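Ollerwood Clothing Reuse Program
Progress report to the Stastberg Fund, second reporting period
Prepared by Cheng-en Kao, Program Manager

Collection
The program received 976 garments during the period, against a target of 400. Most came through the Zokby drop-off point, which now stays open until 7 p.m. on Friday. The Tsao Street location opened in September, later than planned, owing to a delay in signing the lease.

Distribution
Partner agencies placed 52 orders, and all were filled. Demand for children's coats exceeded supply, and eight requests for school uniforms were passed to another provider.

Budget
Spending remains within the approved amount. Van repairs cost more than expected, and the difference was met from the printing line. We ask the Fund to approve this transfer.

Next period
We will review opening hours at both locations and renew the storage agreement. Denim will be sorted as a separate category.

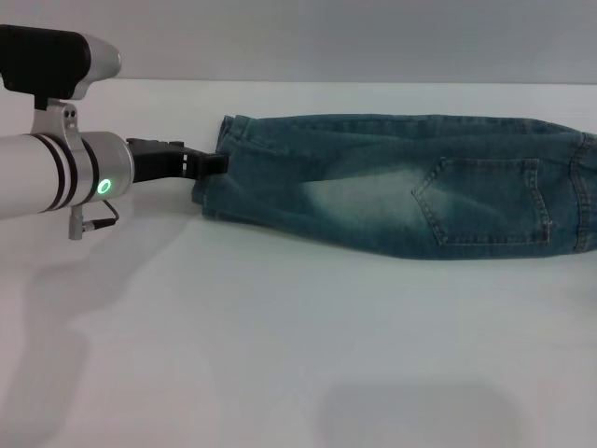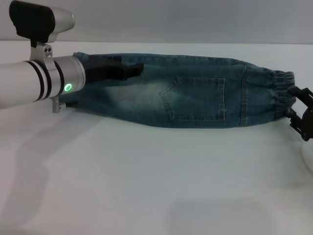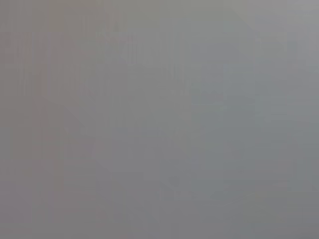 Blue denim jeans on a white tabletop (first and second pictures).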